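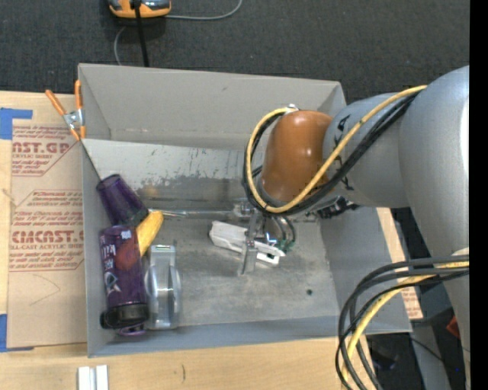

A robot arm with its gripper lowered into a metal bin, with a purple cup, a purple can, a yellow foam block and a tape dispenser on the bin floor.

Donano opens bin-picking demonstration set to outside researchers

Jundunach, Apr 19, 2021 – Donano has released a set of 2,039 recorded demonstrations in which people guide a robot arm through picking up and moving household and workshop items in a metal bin. The set, named Illach, is free for universities and can be licensed by companies.

Each demonstration was made by remote control. An operator moves a hand controller, the arm follows, and the system stores the position of every joint along with the picture from a fixed camera. The recordings are then used to train software that controls the arm without an operator.

Twelve operators took part. None had worked with robots before joining the project, and each was given 20 minutes of practice before their first recording. Recording began in February at the company's workshop in Jundunach.

"We wanted ordinary people at the controls," said Wendell Kincaid, who leads the project at Donano. "They hesitate, they come in at a bad angle and have another go. We kept those attempts in and marked them, so anyone using the set can decide whether they want them."

The items differ in shape and surface, and they are placed in the bin without a fixed layout. Cups on their sides and flat plastic parts lying against the metal took operators the longest to learn. Work near the sloped walls was also slow, as the wrist has to be turned to keep clear of the sides.

Illach is split into five tasks: pick, move, turn over, clear and sort. Every recording carries a short written label giving the task and the item handled. Failed grasps are labelled separately.

The controller software was written by Laryea, a small firm also based in Jundunach, and is not part of the release. Laryea will offer it under its own terms later in the year.

Donano plans a second set using the same bin and a different gripper. Research groups can apply for access through the Illach page on the company's website. Applications are normally answered within five working days.

Ends

Media enquiries: Donano press office, Jundunach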